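Home | Features | Food | Travel | Shop

Work & Living

The slow return of the repair counter
By Tania Majumder
January

Brasness lost its last shoe repair shop 13 years ago. Last spring it got one back. Reinhold Dreßler rents a narrow unit behind the bus station, opens at 8 every day but Monday, and charges by the job.

Most of his work is heels and zippers. He started with $2,000 and a used stitching machine, and he paid off the machine in the first winter.

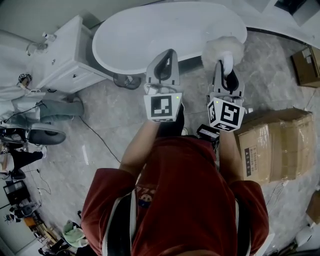

Rents have helped. Two streets over, Oranuch Ruangrit took a lease on an old bakery and now mends coats and curtains there. Her landlord asked for 4 months up front - less than she had expected - and left her the shelves.

Neither shop advertises much. Dreßler has a sign in the window and a card at the dry cleaner's. Ruangrit gets her curtain work from a hotel in Astby, which sends a van every other week. She would like a second sewing machine before the fall, when the coats come in.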